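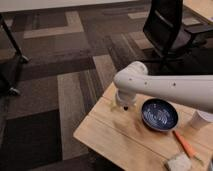 Replacing the recirculation pump without draining the loop

October 6, 2025

The hot water loop in my house runs from the tank in the basement to the upstairs bathroom and back, 61 feet of half-inch copper on the return side. The original pump was a Relix with a built-in timer. It started making a grinding noise in April, and by the end of summer the timer no longer held its settings through a power cut. I replaced it on Saturday with a Clavham unit of the same flange spacing.

The usual instructions say to shut off the main, open a faucet at the lowest point, and drain everything above the pump. On my loop that means the whole upstairs. There are isolation valves on both sides of the pump, but the manual for the old one warned against relying on them, and the upstream valve had not been turned since it was installed. I tested it first. With both valves closed and the pump unplugged, I cracked one flange bolt by 2 turns and put a cup under it. It dripped for a few seconds and stopped. If it had kept dripping, I would have tightened the bolt and drained the loop.

Power off at the breaker, tank set to pilot, and an hour's wait for the pipe to cool. Then four bolts. Two of them were corroded enough that I cut them off with a hacksaw blade held in a rag. The gaskets had bonded to the flange faces and came off in pieces. Scrape with plastic, not a screwdriver, as a scratch across the face will leak later.

The new pump is slightly shorter in the body but matches face to face. Check the arrow on the casting before tightening anything. Mine points away from the tank on the old one and toward it on the new one, so the pump had to go in rotated 180 degrees, with the terminal box facing the wall. The box can be turned separately by removing its screws. This is on page 8 of the manual and I found it after mounting the pump.

Keep the motor shaft horizontal. With the shaft vertical the bearings at the top run dry, and I suspect that is what finished the old one, which had been mounted at a steep angle to clear a gas line. I moved the pipe strap a few inches to make room.

Bleeding took longer than the swap. Open the downstream valve first, then the upstream one slowly, and run the far hot faucet until it stops spitting. The pump was noisy on its first start. I shut it off, ran the faucet again, and it was quiet the second time.

Control is now a strap-on thermostat on the return pipe, set to close at 95 degrees and open at 105. I considered a plug-in timer as well, and may add one. At the moment the pump runs for short periods all night, which is a waste. Its rated draw is small, but the standing loss from the pipe is larger than the draw, and only the first stretch of the return is insulated. Foam sleeves for the remainder are on order.

Time to hot water at the upstairs sink used to be long enough to brush my teeth. I have not timed it since the new pump went in. The old pump is on a shelf, and I intend to open it and look at the bearings.

Parts came to just under $200, including bolts and two spare gaskets.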